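Home | The Van | Trips | Kit We Like | Get in Touch

Print this page | E-mail to a friend

Our first proper trip in the new (old) van

6 Jun 2022

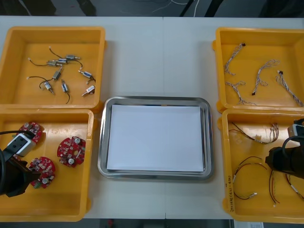
So, we bought one!

After two years of saying "maybe next spring" we finally did it. She's a second-hand Wolleo, the short one with the fixed bed across the back, and I am completely in love. The previous owners had kept every single receipt in a shoebox, right down to the wiper blades, and they threw in the awning, two levelling ramps and a kettle that whistles like a steam train. I'd have paid extra for the kettle.

We looked at so many before this one (so many!). Some had damp in the corners, one had a bed I couldn't have stretched out on, and one was lovely but wouldn't have gone through the gate. When we sat down in this one we both went quiet, and then we both started talking about curtains.

Flamport and back

For the first trip we kept it simple and went to Flamport, which was 368 miles there and back with a couple of wrong turns included. I'd been dreading the driving, but after the first hour I stopped gripping the wheel and started to enjoy being up so high. You can see over all the hedges! I saw more lambs in one morning than I have in my whole life.

She doesn't like hills much. There's a long climb just before the coast and we went up it in third with a tractor behind us, looking impatient. Going down the other side was much more fun.

We stayed at a little site called Rivadeneyra, a field with 47 pitches, a shower block and a tap that sprays you if you turn it more than halfway. We were on pitch 9, right at the bottom by the stream, and I would ask for it again. It's the furthest from the showers, but you go to sleep to the sound of the water and there's shade until lunch. The chip van comes round in the early evening, so have your money ready because the queue gets long fast.

Things we forgot

A tin opener. The pegs for the awning (we used tent pegs, and then we used rocks). Any kind of doormat, so the floor was mostly field by the second morning. I also brought far too many jumpers and only one pair of shoes, and they got soaked on the first walk.

Next job is the step. The one that came with her wobbles, and I've been eyeing up the folding one from Futside, though I want to stand on it in a shop first. After that it's the leisure battery. We've put 400 pounds aside for that and the fitting, and if there's any left over I'm having new cushions, I don't care what anyone says.

We're off again in August for a whole fortnight, heading north this time with no bookings at all after the first night. I can't wait! If you know a good quiet site with room for a short van and a decent walk from the gate, please leave it in the comments.

Comments (4)

hedgerow_happy
Congratulations!! We started with a short one too and kept her for years. Put a bit of old carpet by the door, much better than a mat.

Tin Kettle
Pitch by the stream is the best one there, but take something for the midges if you go later in the summer.

slowlanejo
Did you get the awning up by yourselves? Ours takes three of us and an argument.

hedgerow_happy
Forgot to say, keep a spare tin opener in the glovebox. You'll thank me.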